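Hanton Residence Hall Newsletter
Facilities and Resident Life
September 21, 2018

Shared Refrigerators and Study Corners: Arrangements for the Fall Term

The Office of Resident Life has completed its review of the shared rooms on the ground floor of Hanton Residence Hall and of the adjoining Bonden Wing. Residents will recall that the review began after the spring room survey, to which 252 residents replied. The most frequent subject of comment was the refrigerators: where they stand, who may use them, and how long food may remain in them. The second was the shortage of desk space for residents who wish to eat and work in the same room. The arrangements below apply to both buildings and replace the notice posted on the kitchen doors last year.

The office has decided to keep a refrigerator and a desk together in each shared room. Several residents had asked that the two be separated, chiefly on account of noise and foot traffic. Others wrote that they use the rooms late in the evening and value having a drink or a meal within reach of their work. After discussion with the floor representatives, the office concluded that the present pairing should continue, with the refrigerator in a corner and the desk along the wall next to it. Residents are asked not to move either item. Requests for a different layout may be made in writing to the front office and will be considered at the end of the term. 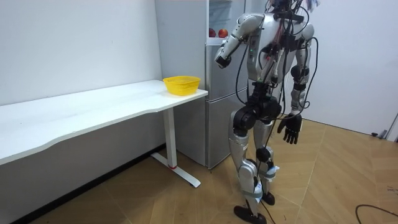

Use of the Refrigerators

Each refrigerator is shared by the residents of the corridor on which it stands. Guests may store food for the length of their visit, provided the host's name and room number are on the container. All other items must carry the owner's name, room number, and the date on which they were placed inside. Labels and a marker may be collected from the front office at any time during opening hours.

Cooked food may be kept for 3 days. Opened cartons, jars, and bottles may be kept for 7 days unless the date on the package is earlier. Sealed items may remain until the date on the package. Food without a label will be removed at the weekly check, and the office regrets that it cannot return or pay for anything discarded in this way. Containers that appear to be reusable will be emptied, washed, and left with the front office until the end of the month.

Residents with medical needs should not place medicine in a shared refrigerator. The front office has a locked unit for this purpose, and a key is held by the duty supervisor on every shift. Please speak to the supervisor in person so that the matter can be handled privately.

Large items present a particular difficulty. The review found that party trays and cases of drinks were the main cause of doors being left ajar. A resident who expects to store anything of this kind should write to the office beforehand, and space will be set aside in the catering kitchen on the Yoshida side of the courtyard. There is no charge for this service.

Doors and Walking Space

The doors on refrigerators and storage units should be opened fully, closed by hand, and checked before the resident leaves. A door that has been pushed from a distance often rests against its seal without closing, and the contents may spoil overnight. If a door does not close easily, please look first for an item standing too far forward on a shelf. If the fault remains, report it to the front office and give the number on the door of the room.

The same care is asked with the doors of the rooms themselves. The metal frames were inspected over the summer, and a number of hinges in the Bonden Wing were adjusted. Residents should keep fingers and hands well clear of the narrow space between a frame and any panel beside it, 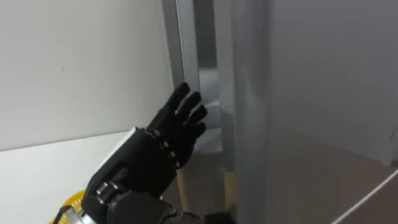 and should hold the door for anyone who is carrying dishes or a hot drink. Bicycles, laundry bags, and delivery boxes may not be left across a doorway, even for a short period. Items found there will be taken to the storage room, where they may be claimed on presentation of a resident card.

Wall outlets behind the refrigerators are reserved for the refrigerators. Please do not unplug a unit to charge a telephone or computer. Outlets for personal use are provided elsewhere in each building, and the office has ordered additional desk outlets from Groston, the hall's electrical contractor. Installation is planned for the coming break, when the rooms will be closed for one day each.

Use of the Desks

The desks in the shared rooms may not be reserved. Books and papers left unattended for a long period may be moved to the shelf in the corridor so that another resident can sit down. Meals may be eaten at the desks. Residents are expected to wipe the surface when they finish, using the cloths and spray supplied, and to take any dishes back to the kitchen.

Tape, adhesive hooks, and stickers should not be applied to the desks or to the side panels of the refrigerators. Past notices have left marks that could be removed only with considerable effort. Announcements may be handed to the front office for display on the corridor board, where they will remain for two weeks.

Cleaning Schedule

The refrigerators will be emptied and cleaned once each term. Notice will be given one week in advance, and coolers will be available for residents who cannot take their food elsewhere. The floors beneath and behind the units will be cleaned at the same time. Residents should not attempt to pull a refrigerator away from the wall, even to recover something that has fallen behind it. The front office will arrange for this on request.

The cost of new shelf liners and replacement bins for the two buildings came to 636 dollars and was met from the resident life budget. No change will be made to the room fee.

Questions about these arrangements may be addressed to Daichi Kubo, Supervisor of Shared Facilities, at the front office in Hanton Residence Hall. Printed copies of the label rules are available at the same desk, and a large-print copy may be requested.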